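Memory upgrades in older desktop towers: workshop notes

Category: Workshop > Computers and electrics

These notes cover adding or replacing RAM in a full-size desktop tower with the memory slots on an open part of the board. Most machines of this pattern that come into the Kornongate bench are slow for want of memory and otherwise sound. Work takes place with the tower on its side, side panel off, on a firm table at a comfortable height.

Before opening the case

Shut the machine down fully, switch off at the wall and pull out the mains lead. Hold the power button in for 7 seconds to drain what is left in the supply. Touch bare metal on the chassis before handling any part, and again after every trip away from the table. A wrist strap is better if there is one in the drawer.

Handling the module

Hold a memory module by its ends or long edges. Keep skin off the gold contacts. Bring it in over the board at a slant if cables are in the way, then turn it level with the slot before it goes anywhere near the latches. Power leads bunched at the main connector are the usual obstruction – tuck them back first. 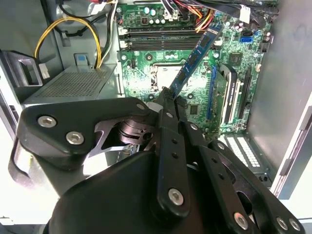
Finding the right slot

Memory slots are the long narrow ones with a latch at the end. Expansion slots sit elsewhere on the board and often come in mixed colours, so colour alone is a poor guide. On the Dell board below there are four black memory slots with white latch tabs, and a module is in the bottom one. The processor, under its silver lid, should be left alone. Do not lift the lever next to it.

Check the maker's manual for the filling order. Matched pairs generally need to go in particular slots, and the order is not always the obvious one.

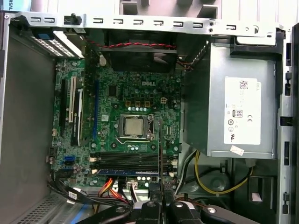 Seating the module

1. Open the latches at both ends of the slot.
2. Line up the notch in the module with the key in the slot. It fits one way round only.
3. Press down evenly with both thumbs until the latches close. Expect more resistance than feels polite.
4. Look along the slot. The module should sit level from end to end.

If the machine beeps and shows nothing on screen, switch off, unplug and reseat. Carmela Rizzi reports that 2 attempts are often needed on slots that have collected dust. Blow dust out with short bursts of canned air, never a household vacuum nozzle.

Tags: RAM, desktop tower, cleaning, upgrades

Related tips
Replacing a board battery
Dust filters: washing and drying
Storing spare cables in the Triston drawer unit
Choosing a bench lamp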